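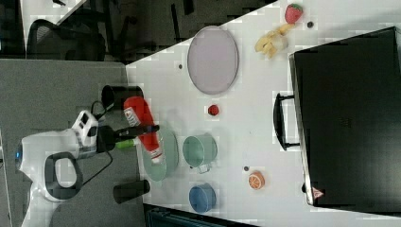 Gripper at the ketchup bottle, overhead view. Play kitchen set on the white table.

Recording pick-and-place episodes on the kitchen table

This page covers one recording session for the Olta policy. It assumes the arm is calibrated and the Nokier recorder is running.

1. Lay out the table

Put out the plates, the mug, the bowl and the toy food. Leave enough space for the fingers to close on each item from at least one side. Some items should start on a plate and some on the bare table. A bottle lying on its side is harder to grasp than a standing one, so include both.

2. Pick one instruction

Write it in the episode sheet before you move the arm, for example "move the ketchup to the large plate." Use the same noun for the same item all session. In the July set we had "mug" and "cup" mixed together and had to relabel 226 episodes.

3. Record

Start with the arm at home. Press record, wait one second, then move. Keep each episode under 24 seconds. Approach slowly, close the fingers fully, lift, place, open, and return to home before you stop.

If you miss a grasp, try again once in the same episode and tag it "retry." If it fails twice, stop and discard.

4. Change the layout

Move at least three items between episodes. Turn the bottle and the mug handle to new angles. Don't put things back where they were.

5. Check and upload

Play back every tenth episode in Coutinho at full speed. Look for dropped frames and early stops. Upload to the Jorkska folder once you have 60 good episodes. Training starts at 500, and smaller batches wait in the queue.

Last updated 21 March 2021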